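Can a machine pack gift bags yet?

Posted in: Automation > Small business

dijkstra_shop

We run a small snack and gift store and fill 168 paper carrier bags on a normal Sunday, more in October. Each one gets a few packets of snacks, then goes on the shelf with the handles up. It's dull work and my wrists hurt by closing time. Is there a robot arm that can do this now, or should I wait? I can spend 3724 dollars, including the gripper. I don't need it to be fast.

3 replies

Herden

Short version: partly. Picking up a sealed packet and letting go of it over an open bag is within reach of a small arm if the packets always start in the same spot. Paper bags are the hard part. They fold, lean and slide when touched, and cord handles flop wherever they like. A finger can end up on the wrong side of a loop without the arm registering it.

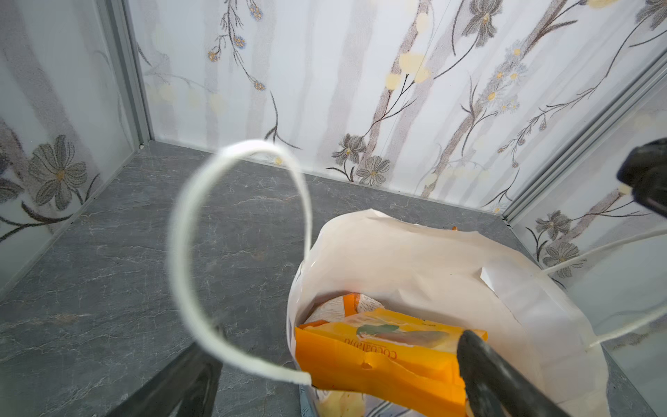 Shiny film is the other problem. Cameras have trouble with glare, and a packet that lands upside down or on its side looks like a different product to a basic vision setup. I would keep opening the bags by hand, stand them in a simple wooden holder so they can't move, and let the arm do the filling. Run 100 bags that way and write down every miss before you change anything else. With your budget you can get the arm and a plain two-finger gripper - not much is left for a good camera.

dollondale77

just hire a student. mine does 5 bags in the time it takes me to find my glasses

Dirkska

Agree with Herden on the holder. I'd also ask your supplier about bags with flat handles. We switched for other reasons and they are much easier to stack. Can't help with the arm itself, I only looked at them at a trade show and the seller would not let me bring my own bags to try.

Contact us | Terms of use | Copyright Community Help Pages | Back to top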